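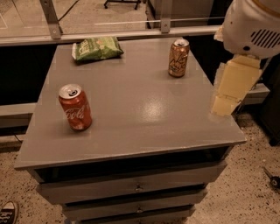
A Coke and a bag of chips on the gray cabinet

So my cousin Bimla Bansal is getting married in October and somehow I've ended up in charge of the photo booth. I said yes before I knew what they cost! The first place I called wanted to charge extra for the backdrop AND the prints, and that was before we'd even talked about an attendant.

After that I went with Kernum, a little rental company a friend from work used for her parents' anniversary. It's $300 for the evening with 2 hours of unlimited prints, and you can add a third hour if people are still lining up. The man I spoke to, Pankaj Dixit, was so patient with me – I asked about the power cord twice.

We're having a flower wall (Bimla wants marigolds, her mom wants white roses, I'm staying out of it) and a box of props. I've bought 8 pairs of silly glasses so far plus a feather boa that sheds everywhere. My living room rug is now partly pink.

What I still can't decide is the guest book. You can get the kind where everyone sticks in a print and writes a message next to it, which I love, but at my last wedding half the guests walked off with their strips and the book came home with over a dozen blank pages. Maybe double prints? If you've done one of these, tell me what worked. I need to let Pankaj know by Friday.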